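Wrist Camera Views and the Gravity Question
Notes for the fifth session of Robot Software: Perception and Control

Welcome back, everyone. Before we get going, a word on the last set of exercises. Most of you had the transform chain right and then lost your nerve at the final step and flipped a sign to make the plot look nicer. Please don't do that! If the math says the cup is under the table, leave it under the table, write a note beside it, and go looking for the bad frame. A wrong answer with a clear trail behind it is a wonderful thing to bring to a lab session, and I will always be happier to see one than a pretty plot that came from nowhere.

So far we have mostly worked with the base frame, the tool frame and a fixed camera that sat politely on its stand. This week the camera goes on the wrist. It moves when the arm moves, it rolls when the wrist rolls, and it stays very close to the gripper the whole time. That last part is a great gift for the final stretch of a grasp, and it is a bit of a headache for nearly everything before it.

1. Up in the image and up in the room

When you look at a snapshot from a fixed camera, you hardly notice that you are using gravity as a hint. Bowls sit on top of counters, counters are wide and flat, picture frames hang straight, and the top of the image is the top of the room. A good many pretrained detectors lean on the same habits, having learned from pictures taken by people holding a camera level.

A wrist camera keeps none of those promises. Let the last joint turn by a quarter turn and "above" in the room becomes "left" in the image, or "right," depending on which way you went. The objects haven't moved at all, but a planner that reads pixel rows as height will happily send the hand sideways into a wall.

Our kitchen scenes this term come out of Pliltik, the renderer you installed in the first week, and the controller side runs in Plundero. Look at the view below with that in mind, and try to decide for yourself which way is up before you read on.

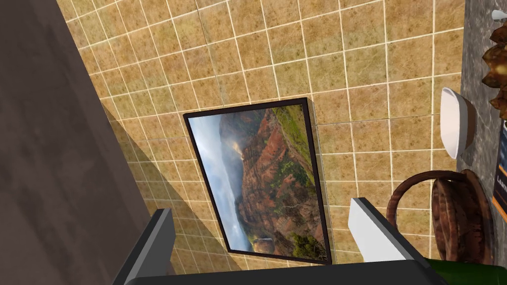 Figure 3. Rendered kitchen view from the wrist camera, with both gripper fingers at the bottom edge and the counter along the right.

The granite-textured counter runs vertically along the right edge, and the rows of wall tile slant. The bowl and the basket are both over on the counter side. The landscape on the wall helps too, if you look at what it shows: its sky is on the left side of the picture. Put those together and the room's up direction points more or less toward the left of the image. A person works this out in a second or so and never thinks about it again. Your program needs to be told, and the nice thing is that it can be told exactly, with no guessing from sky or tiles at all.

2. Getting up from the arm itself

The joint encoders already know how the wrist is turned. Forward kinematics gives you the rotation from camera to base, which we have been writing R_base_cam. If the base is bolted level, up in the base frame is the vector (0, 0, 1). To find out what up looks like to the camera, turn the rotation around:

up_cam = transpose(R_base_cam) * (0, 0, 1)

Take the first two components of up_cam, and for a point near the center of the image you have the direction of "up" on the image plane. Do remember that in our convention the image y axis runs downward, so a positive second component points toward the bottom edge. I have marked down more homework over this one line than over any other in the course, and I lose an afternoon to it myself every so often.

If both components are close to zero, the camera is looking nearly straight up or straight down, and asking which way is up in the image has no useful answer. Check for this case and return something your caller can recognize. Returning a tiny, noisy vector and letting the next function normalize it will give you a hand that twitches.

One more caution. With a wide lens or a steep view, the up direction changes as you move across the image. Vertical edges in the room all head toward one vanishing point, and you can compute it by projecting up_cam through the intrinsics matrix. For a rough sorting of detections the center value is fine. For drawing a vertical guide line through a particular object, use the vanishing point.

3. To rotate the image or not

A very natural idea is to spin the image until up is up and then hand it to the detector. It works, and for some detectors it helps a great deal, especially ones that do poorly on sideways cups and bottles. There is a cost, though, and it comes in the bookkeeping. Every box the detector returns is now in the rotated image, and each one has to be carried back to the original pixels before you can use depth or the intrinsics.

My advice is to write the forward and backward mapping together, in the same file, on the same day. Test them by sending the four corners out and back. If a corner comes home more than one pixel off, stop there and fix it. Also keep in mind that rotation only undoes roll. A wall seen at a slant is still seen at a slant afterward, with the tiles bunching up on the far side, and no amount of spinning the image will flatten it.

Boxes deserve a special grumble. An upright box in the rotated image turns into a tilted one in the original. If you then wrap a new upright box around that, it grows, and it may well take in a neighbor. In a view like Figure 3, where the basket is right beside other things, a swollen box is a real nuisance. Use masks if your detector gives them to you.

4. The gripper in its own way

You will see both fingers and the gripper body at the bottom of the figure. A wrist camera nearly always sees some of its own hand, and the software has to treat those pixels as self and leave them out of the obstacle map. Otherwise the planner finds an obstacle right at the fingertips, wherever it goes, and refuses to move. (This is a funny bug to watch the first time and a good deal less funny at eleven at night.)

There are two common ways to handle it. You can store a fixed mask, drawn once for each finger opening, or you can render the hand model from the current joint values and mask whatever it covers. The fixed mask is quick and easy to debug. The rendered one follows the fingers as they close. In Plundero the setting is self_mask, and it takes either "static" or "model". Start with static. Grow the mask outward by 5 pixels so that thin slivers along the finger edges don't leak through as depth points.

The two fingers in the figure don't look the same, by the way. The left is a dark charcoal and the right is much lighter, with a darker side face. A mask built by picking out one gray will catch one finger and miss most of the other, so please build yours from geometry.

5. Objects you only partly see

Along the right edge there is a dark navy book or box with the letters LAN on it, and the rest of the wording is outside the view. Near the bottom right corner is something green and rounded that may be the shoulder of a bottle. I would like your perception node to be as careful about these as I have just been. When a detection touches the image border, set the truncated flag, and don't fit a full shape to it. A center computed from half an object is the center of that half, and a grasp planned on it will land in the wrong place.

The better move is to treat a truncated detection as a reason to look again. Shift the camera so the object comes toward the middle, take another image, and merge the two in the base frame. We will do this properly when we get to view planning, but a small nudge and a second look gets you a surprisingly long way.

6. Lab work for this session

The recorded sequence is in the Praltarura folder on the course drive. It holds 1,215 frames with joint values, depth and intrinsics for each. Work on the first 100 until your code behaves, and only then run the whole thing.

Write a function that takes the joint values and returns the up direction at the image center, along with a flag for the near-vertical case. Draw the result as a short arrow on each frame and play them back. The arrow should turn smoothly as the wrist turns. A sudden jump usually means a swapped axis or a stale joint reading.

Next, add the static self mask and save the masked depth. Look at the point cloud in the Laryea viewer with the base frame switched on. The counter should come out level there, however it was turned in the image. If it slopes, go back to your camera mounting transform before you touch anything else.

Last, mark every detection that comes within 3 pixels of the border as truncated, and write half a page on what your planner ought to do with one. Hand in the code, one plot of the arrow angle over the sequence, and the half page. Hand-drawn frame diagrams are very welcome, and a phone snapshot of your notebook is fine as long as I can read the axis labels.

For next time, please read the chapter on hand-eye calibration and bring a printed checkerboard, glued to something stiff.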